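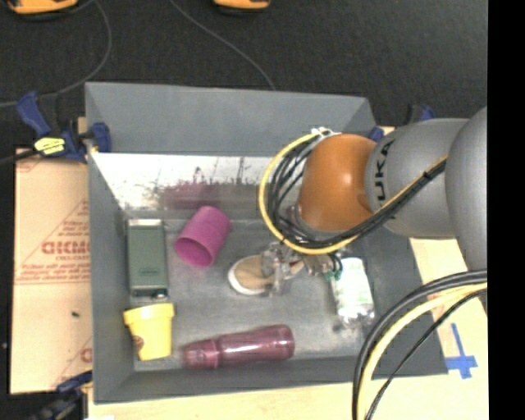 About > Who we are

July - by Efua Gbeho

I get asked the same thing at every family party. "So when can I buy a robot that tidies my kitchen?" My answer is still "not yet," and then I talk for half an hour, so my cousin told me to put it on the website.

We're Flitunix, a small shop in Mikthorpe with 4 people and a very old coffee maker. We test whether robot arms can do the dull jobs - clearing up, sorting, packing orders - and we tell the people who might pay for them what we found. I started the place with Ekow Opoku after we'd both spent years on a packing line at Aryee, where I picked up shoes and bottles all day and thought, surely a machine could do this!

Well, kind of. Give an arm the same box in the same spot and it'll go all night. Give it a bin with a shoe, a couple of cups and a bottle lying on its side and things get interesting. A cup that's tipped over needs a different grab from one standing up. Shiny, see-through stuff is hard for a camera to make sense of, and crinkly packages change shape when you squeeze them (shoes are my favorite, they're just weird).

Our longest test so far was 562 picks from mixed bins, and the arm got up to 80 percent of them on a good run. I think that's great. Akua Owusu, who runs our tests and has two kids, says she'd fire anyone who dropped every fifth cup at her house. Fair enough.

So where does that leave you? For a warehouse with someone close by to help out, I'd say it's worth trying now. Laundry, dishes, the toy pile under the couch - I'd hold on to your money for a while.

We don't sell arms and we don't get a cut from anyone who does. If you've got a chore you'd love to hand over, write to Abena Kpodo at the front desk and tell her what's in the bin. Odd stuff is welcome.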